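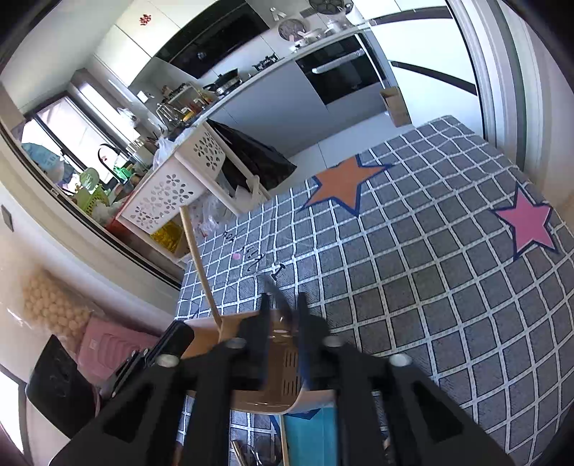

**Flat refit, kitchen and play area: minutes**

May 7, 2020
Present: Barnabás Antal (chair), Esperanza Montes (minutes)
Apologies: Rukia

**1. Previous minutes**
Agreed, with one correction. The budget ceiling is 2,000, including delivery.

**2. Floor mat**
EM reported that the grey mat with the white grid has black handwritten marks on the left side. They look like numbers. BA asked whether the mat should be replaced. EM preferred to try a mild cleaner first, on a small patch away from the printed stars. If the printing lifts, cleaning stops and a price is requested from Prernska.
Action: EM.

**3. Seating**
The beige plastic chair stays for the present. BA proposed a second chair of the same height for the kitchen side. Hosto lists one, delivery nearly 3 weeks. Not ordered — to be looked at again once the mat is settled.

**4. Storage**
The teal box is at present kept under the chair. EM asked for a fixed place against the wall so that the chair can be pulled out freely. Agreed. The small cardboard box on the floor by the oven is to be moved clear of the oven door.
Action: BA.

**5. Kitchen**
a) Worktop: white countertop to be kept. Quintana's quote for a replacement is declined.
b) Upper cabinets: the black one does not match the white row. EM is content with it. No change.
c) Red paper-cut sticker on the white cabinet door: remains.
d) Hob: pans to be put away after use, lids stored with them. The frying pan has no agreed shelf — carried over.

**6. Any other business**
Window blind: 2 samples requested, 8 colours offered. BA to choose.

Next meeting: December, or earlier if the mat cannot be cleaned.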